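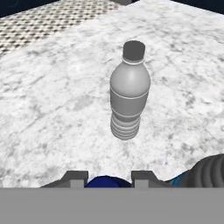
Press releases / Product safety

Teren withdraws Grulis height update after arm stop fault

Billside, 2018-11-20

Teren has withdrawn the latest update to Grulis, its control software for light robot arms, following a fault that can let the gripper travel below its set minimum height before the arm stops. The fault affects 356 arms supplied in kitchen and counter-top configurations. No injuries have been reported. Two arms at customer sites have damaged grippers, and one stone worktop has been chipped.

Operators of affected arms should stop automatic picking and return to the previous version of Grulis. Manual jogging at reduced speed may continue. The emergency stop is wired separately from the control software and works as normal.

The fault lies in the routine that sets the height of the work surface at start-up. The update introduced a shorter version of this routine, which keeps the last stored height if the new reading arrives late. Where the delay is longer than 600 milliseconds, the arm begins its first pick with the stored value. If the arm has been remounted or moved to a different counter in the meantime, that value is wrong. The force limit then becomes the only automatic means of stopping the descent, and at full approach speed it does not act early enough to prevent contact.

The first report came from Stougaard, which distributes the arms and had moved one between two test benches. Teren reproduced the fault at Billside two days later.

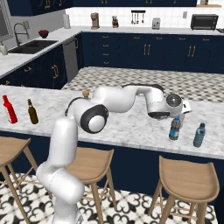 Teren's investigation used the Grulis simulator, with the arm model placed at a kitchen island and set to pick plastic bottles. The simulator was run 3,662 times with the reading delayed by differing amounts. In the low position used for these picks, the gripper is just above the marble, with water bottles and other items on the same counter, and a small error in the stored height is enough to bring the fingers into contact with the surface. Contact was recorded in every run in which the delay passed the limit and the stored height was too low. No contact was recorded where the reading arrived in time.

The release tests for the withdrawn update consisted of 2,000 simulated picks. All of them began with a correct height reading, and the late reading was not among the test conditions. Teren accepts that this was an omission. Late and missing readings have been added to the release tests for all versions of Grulis still in support.

A corrected update is planned for December. It will refuse to start a pick until a new height reading has been received, and will show a fault code on the pendant if none arrives. Approach speed near the surface will also be limited on the first pick after power-up. Both changes add to the start-up time.

Arms bought through Stougaard will be updated by Stougaard engineers. Customers supplied directly will receive an installation file and a test sheet. Arms that have touched a work surface while running the withdrawn version should have the gripper fingers and wrist joint inspected before further use, including where no damage is visible. Inspection and replacement parts are free of charge.

The version number is shown on the pendant under Settings, then System. Customers who are unable to return to the previous version should isolate the arm from its supply and contact the Teren service desk at Billside.

Ends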